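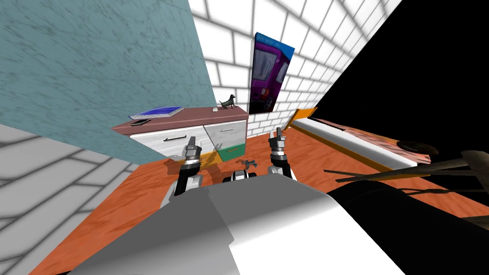 Purple vehicle poster above the dresser, brick wall.

Wilar Notes and Paper Money - FAQ

Same questions every week so here they are in one place. Prices and shipping at the bottom. If its not covered, email, we answer most evenings.

What do you buy?
Banknotes mainly. Old checks, bonds, share certificates sometimes. No coins, sorry, not even silver. Try Van Acker for coins, they are quick and they pay on the spot.

Do you buy damaged notes?
Depends. Common note with a tear, no. Scarce note with a tear, send a scan. Tape is worse than a tear. Please don't peel the tape off before you send it, leave it to us.

How do you grade?
Standard scale, UNC down to Poor. We grade tight. One hard center fold is VF at best with us even if the corners are sharp. Counting marks in the corner only, that can still be AU. Pressed notes get described as pressed. If you bought something from us and don't agree with the grade, 14 days to return it, same sleeve, same note.
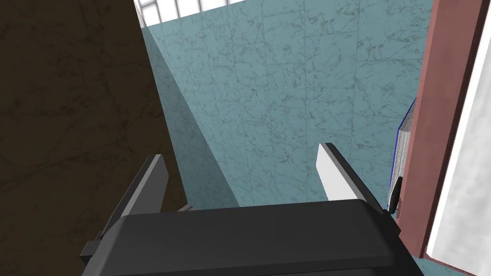 Should I wash or iron a note before selling it?
Leave it alone. Washing takes the crispness out of the paper and ironing flattens the embossing, and both show under a lamp. We pay less for a washed VF than for an honest Fine.

What is a replacement note?
Printer spoils a sheet, puts in a spare one with a different serial prefix or a star. Usually scarcer than the regular issue. Check the prefix against a catalog before getting excited, a lot of the ones we're offered are just ordinary late prefixes.

Are all the Uvelden emergency notes rare?
No. The 5 and the 10 are everywhere, a bundle turned up years back and dealers are still selling out of it. The 50 with the red serial is the good one. Blue serial, common again. The 50 has been faked, color copies on thick paper, no watermark. Hold it to a window. 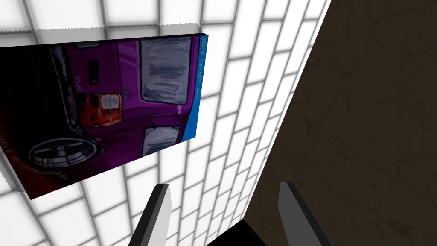 Matúš Štěpánek wrote in to say the watermark test isn't enough on the red serial 50, he has handled two genuine pieces on unwatermarked stock from the last weeks of printing, and you need to look at the 7 in the serial, which should have a flat top with no hook. Fair point. Thanks Matúš. So: no watermark AND a hooked 7, walk away. No watermark but flat 7, send it in and we'll look.

How should I store notes?
Archival sleeves, no PVC. PVC goes sticky and the ink lifts. Flat, dark, dry. Not the attic, not the bathroom cabinet (yes, really). No paper clips, no rubber bands, no pencil notes on the margin.

Do fancy serials matter?
Solids and ladders, yes, and low numbers under 1000. Birthdays, no. Radars get a small premium if the note is crisp, nothing if it's worn. We had 2000 notes through in one lot last November and pulled eight worth listing separately, so keep your hopes modest.

Do you do written valuations?
Yes, for insurance or estates. Syafiqah Mangundap handles those. Flat fee of 275 for a collection up to one album, more for bigger ones, ask first. Verbal opinion on a single note is free. A valuation is not an offer to buy, people mix these up.
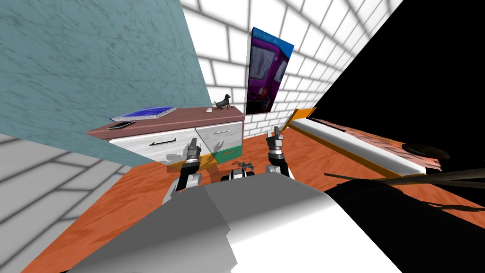 For estates she'll need a list before anything else, country, denomination, date, serial if you can read it. Doesn't have to be neat. Scans of the better pieces, front and back, 300 dpi is plenty. Allow about 8 working days after teh list comes in, longer before the Grallville fair.

Will you be at Grallville?
Yes, usual table near the side entrance. Collection of pre-orders until 3 pm, after that we start packing. Cash or card.

Shipping?
Tracked, insured, signed for. We don't send plain mail, please stop asking. Combined shipping if you order in the same week, just put a note on the second order.

Can I reserve something?
Three days by email. After that it goes back on the list.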